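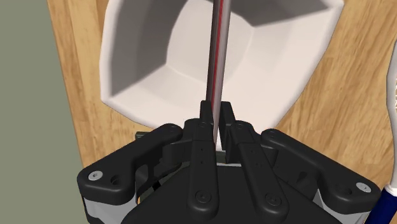 Simulated wrist view: gripper fingertips on a thin metallic rod over a white bowl.

Movura grasp refinement – frequently asked questions
Last updated 20th October

What does Movura do?
It corrects a grasp after first contact. A base policy brings the gripper to the object, and Movura then outputs small changes to wrist pose and finger opening until the grasp is accepted or the attempt times out.

Is the training data real or rendered?
All training data is rendered in Clestholm, our simulator. Real trials are used for evaluation only.

Why thin objects?
They are where the base policy fails most. A small sideways error at the fingertips leaves a rod tilted, and the tilt grows during the lift.

Which camera views does the model use?
2 views, one fixed and one on the wrist. The wrist view always includes the fingers. We do not mask them out – masking lowered success on every rod task we tried.

How many tasks are in the benchmark?
The Apaza set has 17 tasks, 5 of them with rods or handles. Each task is scored separately and no average is reported.

Are shadows randomized?
Yes. Light direction and strength are redrawn at the start of each episode. Shadow edges inside bowls were a common source of false contact predictions in the September release.

Does it work with other grippers?
Only two-finger grippers are supported. Suction and multi-finger hands need a different action space.

Where is the code?
In the Plilavness repository, under "refine". Model weights are a separate download. Check that the config version matches the weights before reporting a bug.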